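Home | News | Business | Community | Events | Contact

2023-01-20
By Effie Innes

Chisholm tool library to reopen in larger space

The Chisholm tool library will reopen next month in the former Skorer shoe store on Drollden Street, with more shelf space and longer evening hours.

The library has been closed to borrowers while its stock is checked, cleaned and given new labels. Members who still have tools at home have been asked to hold on to them until the new counter opens. No late fees will be charged for the time the library is closed.

The collection now stands at 2,713 items, from hand saws and pipe wrenches to tile cutters and extension ladders. Small tools make up most of the lending. They used to be kept in open bins, which made it hard to tell what had come back and what was still out.

Under the new system, small tools will be lent as sets in black plastic toolboxes that latch shut. Each box will have a number and a printed list of what belongs in it. Borrowers will go over the list with the person at the counter when they pick up the box, and again when they bring it back.

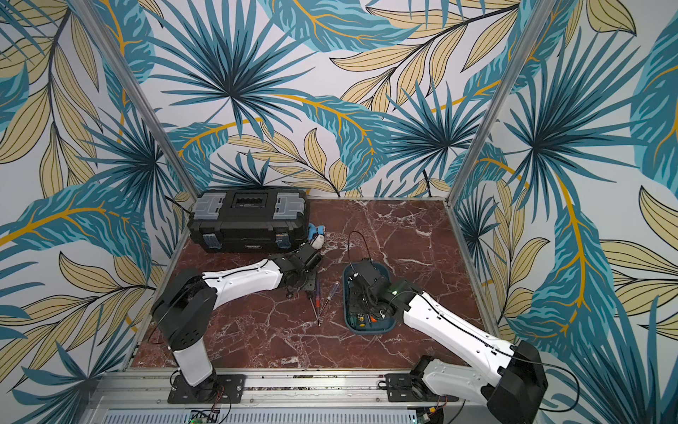 The first 200 boxes will be ready on opening day. They cover basic home repair, bicycle work, plumbing and picture hanging. A second group, for electrical work and furniture repair, is planned for September.

"People would come in for one screwdriver and then come back twice the same afternoon," said Martin Bell, who runs the library's front counter. "With a set they can go home and get on with it."

Larger items will still be lent one at a time. Ladders, floor sanders and the two carpet cleaners must be booked ahead, either by phone or at the counter.

The Skorer building has a loading door on the alley side, so heavy tools will no longer have to be carried up a flight of stairs. The old location, above the print shop on Mill Road, had no elevator and very little parking.

The move cost $4,000, most of it for shelving and a new counter. A grant from Stateck, the hardware supplier, covered $1,000 of that. The rest came from membership fees and last fall's used tool sale.

Membership will stay at its current price, and cards issued last year will be good for two extra months to make up for the closing. New members need a photo ID and proof of a local address - a utility bill or a lease is fine.

Donated tools will be accepted again once the library opens. Gas-powered equipment and anything with a damaged cord will be turned away.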